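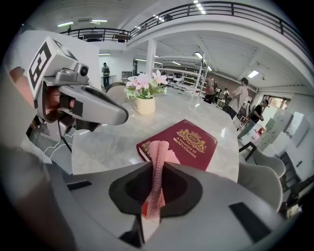
How many demonstrations do you need before a policy stops embarrassing you? Fewer than we collected, provided you throw out the right ones.

Home Talks Notes Reading group Contact

Speaker notes: "Throwing out good data on purpose"
Menaka Fakir, December

SLIDE 1. Title. Wait for the laptop to find the projector. Thank the organizers. Skip the joke about grippers, it died last time.

SLIDE 2. The set-up. Hand-held grippers, one per hand, camera on each, marker cube for tracking. People do tabletop tasks with them and we train on what the cameras saw. Most of this room has done the same, so keep it under a minute. Mention the tabletop with the pink flowers and the red book, A Treasury of World's Classics. It's a glossy white table that reflects the overhead lights. I'm told reflections build character in a vision encoder.

SLIDE 3. The numbers. We collected 1,378 demonstrations for the Grinwood set and kept 1,080. Let that sit for a second. Somebody will do the subtraction out loud.

SLIDE 4. How we chose what to drop. Everyone assumes we cut the failures. We cut those too, but they were the easy part. The interesting cuts were successful runs where the person hesitated: the gripper goes in, stops, wanders off for a think, comes back. A human watching sees somebody being careful. The policy sees permission to hover over a flowerpot until the heat death of the universe.

(If they laugh, move on. If they don't, move on faster.)

SLIDE 5. The score. We call it Bokine, after nothing. It compares fingertip speed with the change in the wrist view. Low on both for too long and the run gets flagged. There are 4 parameters and I can defend three of them. Don't volunteer which three.

SLIDE 6. Results. Same architecture, same training budget, full set versus trimmed set. The trimmed policy finished more of its trials and idled a lot less. Point at the idle-time plot, it's the honest one. The success-rate plot has 15 trials per task, so read it with your eyebrows up.

SLIDE 7. Where it breaks. Bimanual tasks. One hand holds still while the other works, and Bokine decides the still hand is slacking. We now score the pair together, which helps with handovers and does nothing for pouring. Credit the Sotiropoulos paper for spotting a cousin of this problem before we did. Say it graciously.

SLIDE 8. Busy backgrounds. People walking behind the table with backpacks on count as change in the wrist view, so a dithering run can pass as a lively one. We tried masking everything past the table edge. Ugly, but it caught most of them. Prilteck's masks were cleaner and much slower.

SLIDE 9. Questions. Someone will ask whether we tried just collecting more. Yes. See slide 3. Code link is in the footer, repeat it twice and spell it.

This site uses cookies to remember your settings. Accept Decline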